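Products > Lab Automation Software > Motion Planning > Fidlow Planner

Fidlow Planner

Fidlow Planner is motion planning software for bench-top robot arms that load and unload laboratory instruments. You build the cell in the simulator, teach the positions that matter, and the planner works out the moves between them. The same project file then runs on the controller in your lab.

Plates and lids are separate objects in Fidlow. Each has its own grip height, grip width and clearance, so a lid can be lifted from a well plate, parked and put back as three named steps. The planner keeps track of what the gripper is holding and includes it in every collision check. 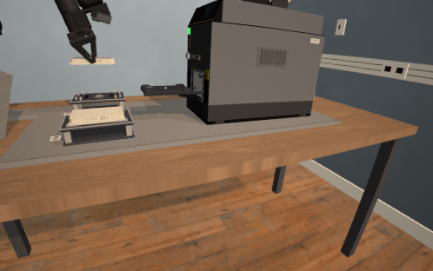
Instruments with a moving tray are set up as two-state devices. With the tray out, its full travel is treated as occupied space and the load position becomes available. With the tray in, that space is released and the arm can take the shorter path. Fidlow will not start a load move until the instrument driver reports that the tray is out.

The standard library has 42 instrument models and 11 plate holders. If yours is missing, import a mesh and mark the load point by hand. Meshes from Plustel Cell Designer open without conversion.

Main features
- Path checking against the whole cell, including the held object
- Separate speed limits for lidded and unlidded plates
- Step-through playback, forwards and backwards
- Up to 80 taught positions per project
- Error recovery routes from any taught position
- Python scripting for schedulers

System requirements
64-bit Windows or Linux, 16 GB of memory, 40 GB of free disk space. A dedicated graphics card is needed for the simulator but not for the controller runtime.

Licensing
One licence covers one simulator seat and one controller. The Ririritz scheduler link is sold separately. Licences for teaching labs are available on request and run for a year from activation.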